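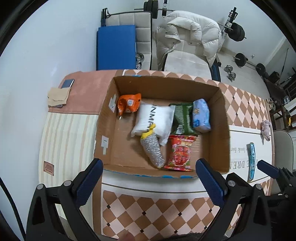 **When does the fall rummage sale start taking donations?** Drop-off opens at the Nusthorpe hall on the first morning in September and stays open until the room is full.

Last year the room filled faster than we expected, and people who came in the second week were sent home with their bags still in the trunk. If you have large things to give, come early. If you have only a bag or two, it matters less, and we can usually find a corner.

The hours are the same as before: nine to noon and four to six. The side door on the parking lot will be propped open. Please don't leave anything outside when the door is shut. Two years ago a load of bedding sat out through a night of rain and all of it went to the dump at our expense.

**What last year's sale brought in**

The sale took in $2,035 after the hall fee and the printing were paid. Of that, $826 went to the new gutters on the north side of the Clorkstead reading room, which are up and working. The rest is in the building account and will go toward the floor in the back room, where the boards by the radiator have gone soft.

Books did well, as they always do. Kitchen things did better than books for the first time. Clothing did poorly, and most of what was left at closing was clothing. Shih-chieh Fu, who ran that side of the room, thinks the racks were too crowded and people gave up looking. This year there will be fewer racks and a smaller selection, changed at midday from what's in the back.

**What we can take**

Books, puzzles with all their pieces, board games, dishes, pots and pans, hand tools, garden tools, lamps, picture frames, table linens, curtains, toys, sewing things, yarn, and small furniture that one person can carry. Baskets and jars sell at any price under two dollars, so bring those too.

Clothing is welcome if it has been washed and you would lend it to a friend. Coats and children's boots go first.

**What we can't take**

- Mattresses, car seats, cribs, and bike helmets
- Televisions of any kind, and printers
- Encyclopedias
- Paint, bug spray, or anything else in an open can
- Skis (we still have the skis from last time)

Small electrical things are a maybe. Chia-hao Tang will be testing them at a bench near the stage on the first four afternoons. If it works, it goes out with a green tag. If it doesn't, he'll ask you to take it back home, and he would like you to wait while he checks. He has asked for the cord to be attached to the item with a twist tie or a rubber band. Last year he ended up with a tub of loose cords and a shelf of things with no cords, and matching the two took most of an evening.

**Packing your donations**

Small cartons are better than large ones. A big carton of books can't be lifted safely by one person, and it usually gives way at the bottom on the way in. Liquor store cartons are the right size for books. Paper grocery bags are fine for clothing and linens.

Wrap glass in newspaper or in a towel you are also giving. Write what's inside on the outside of the carton. "Kitchen" is enough. If something is breakable, put that on the top and on one side.

Please keep sets together. Tape the lid to the casserole, put the screws in an envelope and tape the envelope to the shelf, and tie the knitting needles in pairs. A game with a missing piece can still sell if there's a note in it saying which piece.

Check the pockets. Check between the pages, too. Last year we found a savings bond in a cookbook, and it took us until winter to get it back to the family.

**Prices**

Pui-shan Chiang has redone the price sheet. Most things will be marked by colored dot, and a chart of the dots will hang at both ends of the hall. Paperbacks stay at 50 cents and hardcovers at a dollar. Dishes are priced by the stack. Anything over $5 will have its own written tag, and those prices hold until two o'clock on the last day, when everything left goes to half.

You don't need to price your own donations. If you know that something is worth more than it looks, put a note on it with your phone number and Pui-shan will call you.

We had complaints about dealers going through cartons before opening. From now on no one buys during setup, and that includes the people doing the setup. Helpers may put aside one item each, at full price, once the doors have been open an hour.

**Help needed**

Sorting is the biggest job and the one that's hardest to fill. Shifts are two hours long. You can sit down for most of it. There were 51 names on the list last year, but a good many of those were for the sale itself, when we had more people than we had things for them to do. If you can come for even one sorting shift, please choose that instead.

We also need:

- Two people with trucks or vans for the pickup route out to Amoah
- Someone to letter signs
- Card tables, with your name on the underside
- Grocery bags, paper or plastic, for shoppers

The pickup route is for people who can't get their things to the hall. Cheng-en Chiang is making up the list of stops and needs your address, what you have, and whether there are stairs. He can't take furniture from upper floors this year.

**After the sale**

Cillness Thrift has agreed to come with a truck on the last evening and take what's left – clothing, dishes, and furniture, but no books. The books that don't sell will go on the free shelf on the porch of the reading room until the weather turns, and then to the paper recycling.

If you gave something and want it back should it not sell, tell us when you drop it off. We'll mark it, and you'll have until closing to come get it. Once the truck is loaded we can't unload it.

Sign-up sheets are on the board inside the front door at Clorkstead, beside the calendar. You can also leave a message for Yupin Sangkhawat at the reading room desk. She is keeping the schedule and will call everyone back by the middle of August.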